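Student Projects > Packaging and Product Care > Group reports

Storing beaded bracelets in reused cardboard boxes: a study of tangling, marking and cord wear

Signe Nordin, Takeshi Hoshino, Chrysoula Andreadis
Supervisor: Margit Amundsen

3 shares | 2 comments

1. Background

Small sellers of bead jewellery often keep finished pieces in whatever boxes are to hand. Printed product cartons are free, rigid enough to stack and usually clean inside. They are also much larger than a bracelet, so the contents can move. The project looked at what happens to strung bracelets kept this way, and whether cheap changes to the box reduce the damage.

The work was done for Pokach, a market stall run by Siv Engebretsen, who sells seed and stone bracelets and stores most of her stock in cartons between markets. Her complaints were that tassels caught on other pieces and that dark beads left marks on pale card.

2. Materials

Two types of bracelet were used. Type A is a loop of round, polished black beads. Type B is a larger ring of textured brown seeds with one smooth barrel bead, from which a short tassel of small textured beads hangs on a thin cord. Both types are strung on elastic. The tassel cord on type B is a separate piece, tied behind the barrel bead.

The boxes were printed cartons with a coloured inner surface, opened along the top and used without a liner unless stated. Liners were cut from plain tissue or from a thin felt sold as Avari. Dividers were cut from waste card and held by friction only.

3. Method

One bracelet of each type was placed flat on the floor of the box, side by side, with the tassel of type B laid towards type A. This was taken as the worst case, as it is how the pieces end up when they are put down quickly. The lid flaps were then closed and the box was carried by hand along a fixed route of 252 steps, including one flight of stairs, at normal walking pace. The box was opened and the position of the tassel noted as free, touching or caught. "Caught" means that lifting one bracelet by its edge also moved the other.

Each arrangement was carried 10 times. The bracelets were reset by the same person before every run. After the last run the box floor was checked under a desk lamp for marks, and the tassel cord was checked for fraying with a hand lens.

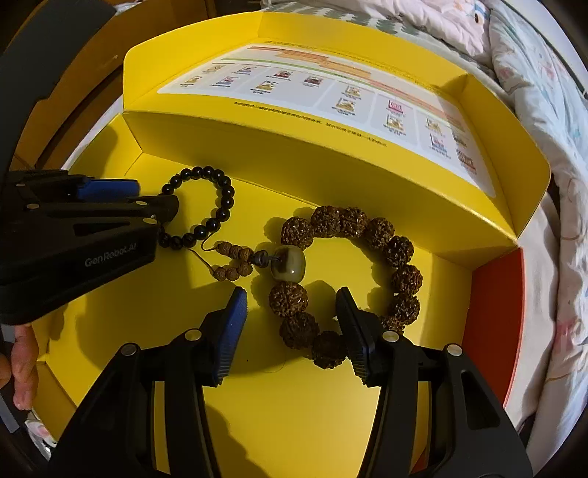 Figure 1. Type A (black) and type B (brown, with tassel) on the floor of the unlined yellow box.

The position of the barrel bead was not controlled in the first set of runs. It was found to matter, as it fixes the point from which the tassel swings, and in the later sets it was always turned towards the middle of the box. The first set was discarded and repeated on a Saturday, when the stairwell was quieter.

4. Results

4.1 Tangling. In the unlined box, the tassel was touching type A after most runs and caught after several. In the worst instance the tassel had passed through the black loop and folded back under it. Tissue made little difference. The tissue slid with the bracelets and in some runs gathered beneath them. Felt kept both pieces close to their starting positions. With a card divider there was no tangling in any run, although the divider tipped over twice and had to be cut again with a wider foot.

4.2 Marking. Short scuffs were found on the unlined floor under type B, where the raised parts of the seeds rub. No scuffs could be matched to type A. We could not confirm the dark marks reported by the stall. They may come from oil applied to the seeds before sale, and our samples had not been oiled.

4.3 Cord wear. No fraying was seen. The number of runs was probably too small to show any.

5. Cost

Felt was cut from the offcut bin and a full sheet was not bought, so a proper unit cost cannot be given. Card dividers cost nothing apart from time. Cutting enough for 100 boxes would take one person most of a working day with a knife and template, less with the guillotine in the print room.

6. Discussion

The divider gave the best result on tangling and the felt gave the best result on movement. Using both was tried at the end of February but not for a full set of runs, and is not reported. Pouches were left out at the request of the stall, where pieces need to be seen as soon as the box is opened.

The main weakness is the carrying test. Walking pace varied between members of the group, and a box in a van will shake in a different way. A second weakness is that only one bracelet of each type was used throughout, so any looseness in the stringing is built into the results.

7. Further work

Repeat the test with oiled seeds. Test with more than two pieces per box. Try tying the tassel back with a paper band, as suggested by Margit Amundsen at the interim review.

Filed under: jewellery storage, packaging, reuse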